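Room inspection sheet – furnished lets
Property: Stalbridge, first floor, rear bedroom
Date: 30 Jul 2024
Inspected by: Matěj Dvořáček
Copy to: Cường Hồ (lettings)

Marks used: **OK** / **Fix** (before next tenancy) / **Watch** (look again at the November visit)

## 1. Door and way out

- [x] Door opens fully and closes on the latch – **OK**
- [x] Opens from inside without a key – **OK**
- [ ] Self-closer – **Fix.** Slams for the last hand's width. Adjust the valve, don't take the arm off as was done in room 4.
- [x] Landing clear – **OK.** The pushchair noted last time has gone.

## 2. Smoke alarm

- [x] Sounds on test button – **OK**
- [x] Heard in the kitchen with both doors shut – **OK**
- [ ] Replace-by date readable – **Fix.** Painted over. Cường to check the purchase record; if there isn't one, fit a new unit.

## 3. Window

- [x] Restrictor fitted and holding – **OK**
- [ ] Blind cord cleat – **Fix.** One screw missing, cord hanging in a loop. Do this first. The tenant has a niece who visits.
- [x] Glass – **OK**
- [ ] Sill – **Watch.** Paint lifting at the left end. Meter reading was dry but it has been a dry month.

## 4. Bed and bedding

- [x] Frame bolts tight – **OK.** Took up two by half a turn.
- [x] Slats – **OK**
- [x] Headboard fixed to frame, no movement – **OK**
- [x] Mattress fire label present – **OK**
- [x] Summer mat: seams, loose tiles, sharp edges – **OK.** Ran a hand over both faces. Mat is the tenant's own and stays off the inventory.
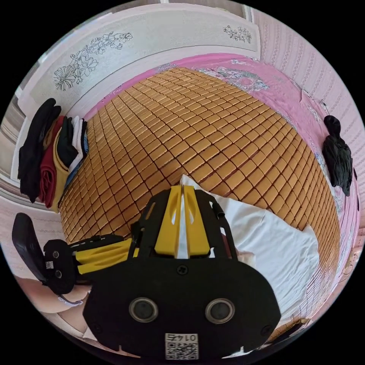 *Item 4 – summer mat over pink sheet, white headboard with flower drawings.*

Comment: the tenant asked if the mat can be stored under the bed in winter. Yes, if it is rolled and kept clear of the heater. Folding strains the seams.

## 5. Electrical

- [x] Sockets, 4 tested – **OK**
- [ ] Extension lead by the desk – **Fix.** Flelleo 2-way, fuse is 13 A but the flex is too light for it. Tenant has agreed to bin it. We supply a replacement.
- [x] Ceiling light – **OK**
- [ ] Bedside lamp – **Watch.** Shade sits close to the bulb. Fine with the LED in it now. Put a note in the welcome folder.

## 6. Heating and damp

- [x] Radiator bracket firm – **OK**
- [ ] Radiator valve – **Watch.** Stiff between 2 and 3. Couldn't test properly with the heating off for summer.
- [x] Outside wall behind the bed – **OK.** Reading 11, no marks.
- [ ] Inside corner by the wardrobe – **Watch.** Reading 19. Was painted with the Matlala stain block last year and nothing has come through yet.

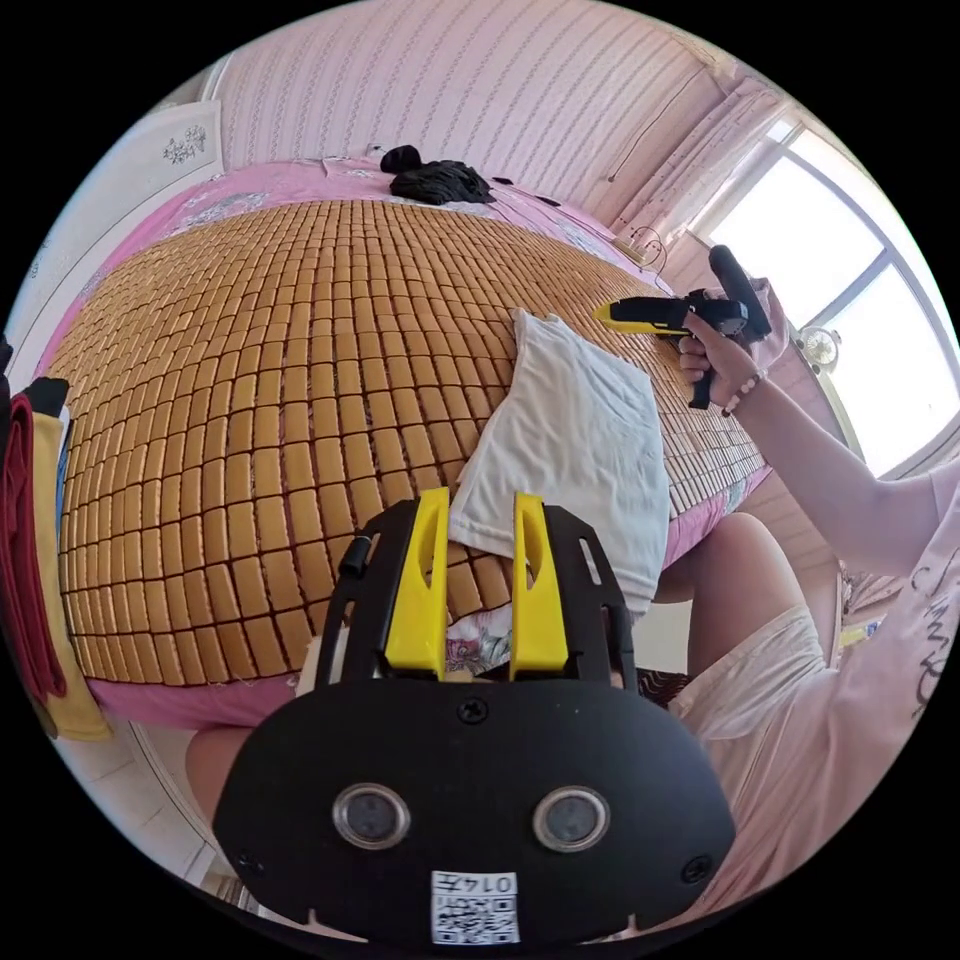

*Bed, rear bedroom. Label 014.*

## 7. Floor and furniture

- [x] Carpet edge at the threshold – **OK**
- [ ] Wardrobe wall strap – **Fix.** Strap is there but only screwed into plasterboard. Needs a proper fixing into the stud.
- [x] Desk and chair – **OK**

## Actions

| Item | Who | When |
|---|---|---|
| Blind cord cleat | Matěj | Same day |
| Extension lead | Cường | This week |
| Wardrobe strap | Umar Joinery | Next visit |
| Door closer | Matěj | This week |
| Alarm date | Cường | This week |

Cleat done before leaving, with a longer screw – MD

Tenant was in throughout and has read the sheet. She would like a day's notice before the joiner comes, mornings preferred.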